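Five Minutes with Johanna Imhof

3/6/26

Caught Johanna Imhof between lunch and dinner, phone buzzing the whole time. She's had the noodle place on Gruber Street for 22 years. Five tables back then. More now, she won't say how many.

First question, why no delivery. "Soup in a box is a sad thing," she says. "We tried it one November. I hated every day of it."

The broth is her mother in law's. Bones in at night, lid off by morning. Salt last. "People salt early and then they're stuck wiht it."

And the chopsticks, none of them match. Black ones, tan ones, whatever turns up. "I like it. You get what you get." 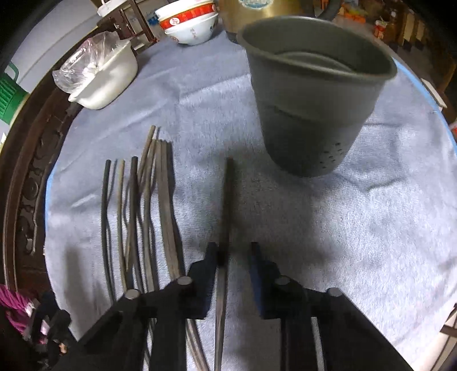 On hiring

Three cooks, all trained in house. Farhad Sadeghi came in to wash dishes and now runs Saturdays. "He tastes everything. You can't teach that, I've tried."

Plans for a second place? Maybe over in Hukside, if the rent drops. She has to go, the stock needs skiming.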